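Drasell Tidy Kit, reviewed
May 28, 2022

Can a machine clear up after us yet? The Drasell kit is software for an arm you already own, and it promises to empty a junk bin. Ours ran on a KUKA for more than 265 tries. 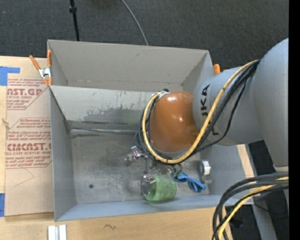
Verdict

It likes hard, round things. Anything that flops, straps especially, gets long and respectful thought. My nephew is quicker and works for cookies. At $3,000 a year, 3 stars for the shop floor. For the kitchen drawer, ask me again in June, and don't say which June.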